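Section 4. Bedroom Chore Set-Up (Simulated Room)
Nullonitz Household Task Guide - revised 28/08/2018

Use this section once the two-arm model loads without errors and both grippers open and close on command. The task is set in the children's bedroom, with a bunk bed on one side of the work area and a white work surface on the other. Run it here before you try any chore on a real machine.
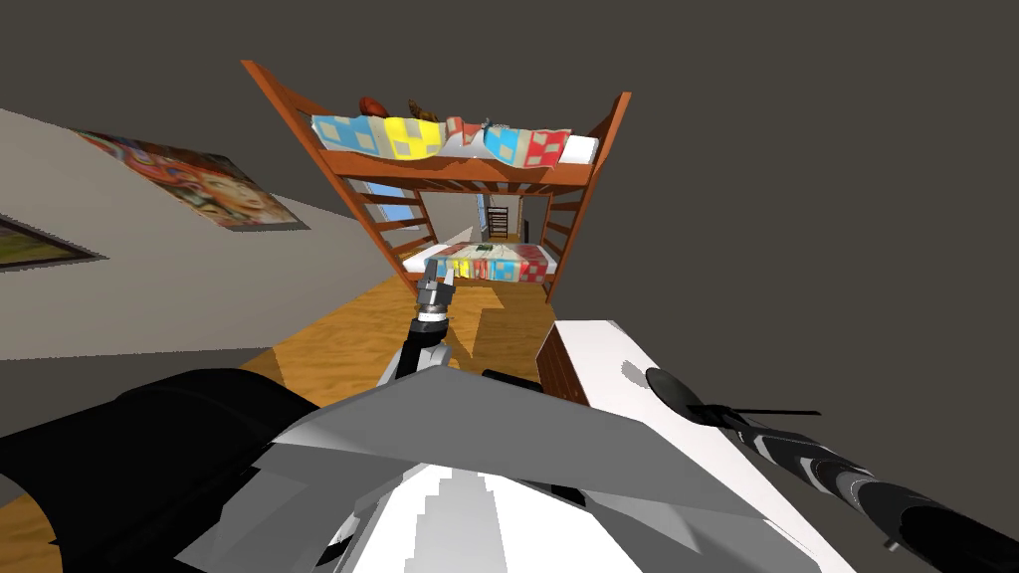
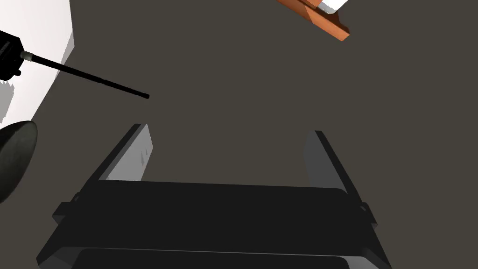
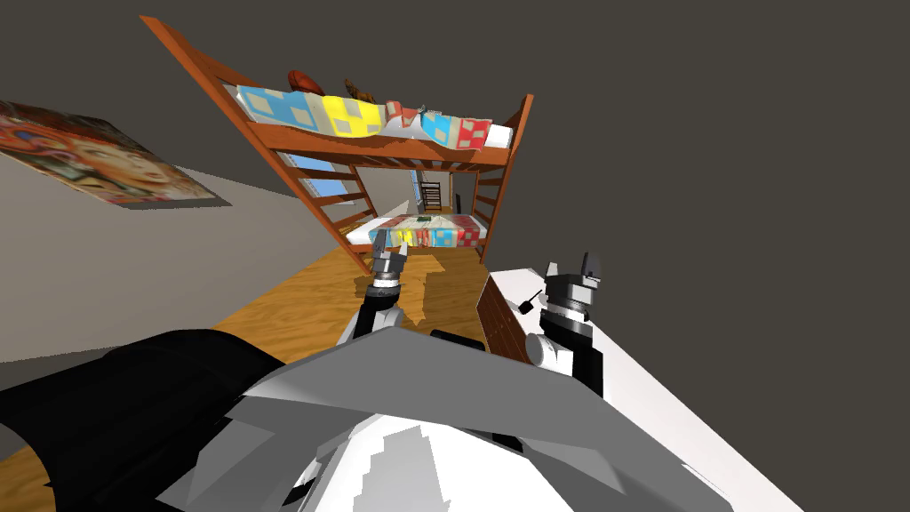 Figure 4-1. Bedroom task in simulation. First and last views: bunk bed and both arms. Middle view: close view of an open gripper.

4.1 What to expect

Machines cannot yet do this kind of chore the way a person does it. Picking up one hard item from a flat surface is within reach. Making a bed is not. Cloth folds in ways the planner does not predict well, and an upper bunk puts the work at an awkward height for most arms. Treat a good run in simulation as permission to start testing, and nothing more.

In our own trials we logged 2,615 pick attempts on rigid items and 2,468 of them ended with the item in the right place. With bedding we completed 46 runs that we would call acceptable, and a person would have redone most of those by hand.

4.2 Before you start

1. Load the bedroom room file and wait for the physics to settle.
2. Open both grippers fully. Confirm that neither one is holding an item.
3. Check the camera views. You need at least one wide view that takes in the bed and one close view of a gripper.
4. Set arm speed to Slow.
5. Turn on contact warnings for the bed rails and the end slats.

Note: A tilted wide view is acceptable. Do not level it by editing the camera pose by hand. Use the Clakato calibration tool, then reload the room.

4.3 Running a pick

1. Select the item in the object list.
2. Choose the arm. Keep one arm on the bed side and one on the work surface side.
3. Move the gripper to the approach point and stop.
4. Look at the close view. The item should sit between the two finger pads with clear space on both sides.
5. Close the gripper at low force and lift a short distance.
6. Hold for 2 seconds. If the item slips, open the gripper, back away and return to step 3.

Caution: Do not send an arm through the gap between the bunks with the Mollel planner set to Shortest Path. It will plan across the slats and the wrist can lock against them. Use Clear Path.

Caution: Do not close a gripper on a quilt and lift. Cloth in this release can stretch through the fingers and stop the run.

4.4 If a run fails

- Arm stops short of the bed: the base is too far back. Move it forward and repeat 4.2 from step 2.
- Gripper closes on nothing: check the object list. The item may have rolled since the last reset.
- Room loads without bedding: the cloth pack from Lò is missing or out of date. Reinstall it before changing anything else.

Save the log even when the cause looks obvious. Send failed runs to Châu Huỳnh with the room file attached - a log alone is not enough to replay the fault. Fixes to the cloth model are planned for October.

Continue to Section 5 for kitchen tasks.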